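3.2 Tables and small objects in the shared rooms

The second part of the study looked at how residents use the furniture in rooms that have no single purpose. At the Stimcombe house, the room beside the stairs has plain white walls, a high ceiling and a round wooden table. Residents described it to us as a place to put things down. Bianchini and Tedesco recorded the same habit in the Bendudthorpe flats, where the table nearest the door held more small objects than any shelf in the home.

We sorted the objects in our household inventory into 3 groups: those in daily use, those waiting to be moved elsewhere, and those kept for display. The full inventory holds 1194 entries. Ornaments were the hardest to sort. A small white piece with a smooth, matte surface (Figure 3) might be placed in the second group by one member of a household and in the third by another, and both answers were kept in the record. 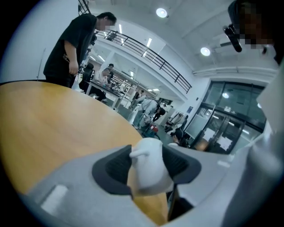

Figure 3. Small white object at the round table.

Disagreements of this kind were most common for objects without a fixed place. Cattaneo coded each one twice, in October and again after the interviews were complete, and Bellini reviewed the cases where the two codes differed. Where no agreement could be reached, the object was marked as unsettled and left out of the totals in the next section.

Table shape also came up in the interviews. Several residents said that a round top has no obvious corner for storage, so items drift toward the middle and are moved before meals. Others preferred it for the same reason — the table had to be cleared, and so it was. We return to this point when discussing the Messina households, whose tables were mostly rectangular and set against a wall.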